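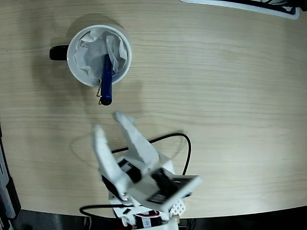
Abb. 3: Weiße Tasse mit schwarzem Henkel, zweckentfremdet als Behälter für Papiertuch und Stift.

4.2 Umnutzung von Trinkgefäßen am Büroarbeitsplatz

Unter Umnutzung verstehen wir im Folgenden jede Verwendung eines Trinkgefäßes, bei der über mindestens einen Arbeitstag hinweg kein Getränk eingefüllt wird und das Gefäß stattdessen andere Gegenstände aufnimmt. Die Abgrenzung zur bloßen Abstellung (leere oder halb geleerte Tasse, die nicht weggeräumt wurde) war in den meisten Fällen eindeutig. Strittige Fälle wurden von beiden Kodierenden getrennt beurteilt und anschließend besprochen.

Die Erhebung fand an neun Standorten statt, darunter die Verwaltung der Firma Cestex und das Planungsbüro Tveit. Insgesamt liegen 3167 Einträge aus den Gefäßtagebüchern vor. Die Teilnehmenden notierten darin morgens und kurz vor Arbeitsende, welche Gefäße auf ihrem Tisch standen, woher diese stammten und was sich darin befand. An beiden Terminen genügte ein Stichwort. Längere Angaben waren freiwillig, wurden aber häufiger gemacht als erwartet, vor allem zu Tassen, die von zu Hause mitgebracht worden waren.

Von den Einträgen entfallen 23 Prozent auf umgenutzte Gefäße. Den größten Anteil daran haben Schreibgeräte, gefolgt von Kleinteilen wie Büroklammern, Schlüsseln und Speicherstiften. Eine eigene Gruppe bilden Gefäße mit gemischtem Inhalt (vgl. Abb. 3). In dieser Gruppe liegen Verbrauchsmaterial und Abfall oft im selben Behälter. Ob ein Papiertuch noch zur Benutzung vorgesehen oder bereits benutzt ist, geht aus den Tagebüchern in der Regel nicht hervor, und auch die Befragten gaben dazu auf Nachfrage unterschiedliche Auskünfte. Wir haben deshalb darauf verzichtet, die Kategorie weiter zu unterteilen.

Auffällig ist der Unterschied zwischen eigenen und gemeinschaftlichen Tassen. Eine Tasse aus der Teeküche, die länger als einen Tag auf einem Schreibtisch bleibt, wird nach Auskunft der Befragten meist zurückgefordert oder stillschweigend abgeräumt. Steckt dagegen ein Stift darin, bleibt sie stehen. Mehrere Personen beschrieben dies als bewusstes Vorgehen. Eine Sachbearbeiterin bei Cestex formulierte es so: »Sobald ein Kuli drin ist, fasst die keiner mehr an.« Der Inhalt übernimmt hier die Funktion einer Besitzmarkierung, wie sie Sundaram für Jacken über Stuhllehnen beschrieben hat. Malathi Sundaram weist allerdings darauf hin, dass solche Markierungen nur innerhalb eingespielter Gruppen verstanden werden. Unsere Daten stützen das: An den Standorten mit wechselnden Arbeitsplätzen verschwanden umgenutzte Tassen deutlich häufiger als an den Standorten mit fester Platzvergabe.

Der Übergang von der einen in die andere Nutzung verläuft selten geplant. In 37 Einträgen ist ein Auslöser ausdrücklich genannt. Am häufigsten sind das ein Sprung oder eine abgeplatzte Stelle am Rand, ein Neukauf oder ein Umzug innerhalb des Gebäudes. Rückkehrbewegungen kommen vor, sind aber selten und wurden fast nur für den April gemeldet, als am Standort Tveit der Geschirrspüler ausfiel und saubere Tassen knapp wurden. Einige Befragte gaben an, ihre Stifttasse in dieser Zeit ausgespült und wieder zum Trinken benutzt zu haben. Andere lehnten das ab, auch wenn sie keinen hygienischen Grund nennen konnten.

Zwei Einschränkungen sind zu beachten. Die Tagebücher erfassen nur den eigenen Tisch, sodass Gefäße auf Fensterbänken, Schränken und Besprechungstischen unterrepräsentiert sind. Außerdem ist anzunehmen, dass das regelmäßige Notieren das Verhalten beeinflusst hat. Drei Teilnehmende räumten nach der ersten Woche ihren Tisch auf und meldeten danach kaum noch Gefäße. Ihre Einträge sind in der Auswertung enthalten.

4.3 Gefäße ohne zuordenbaren Besitzer

Gefäße, die keiner Person zugeordnet werden konnten, wurden in einer getrennten Liste geführt. Sie standen überwiegend in der Nähe von Druckern und in Durchgangsbereichen. Für die Auswertung nach Herkunft bleiben sie unberücksichtigt.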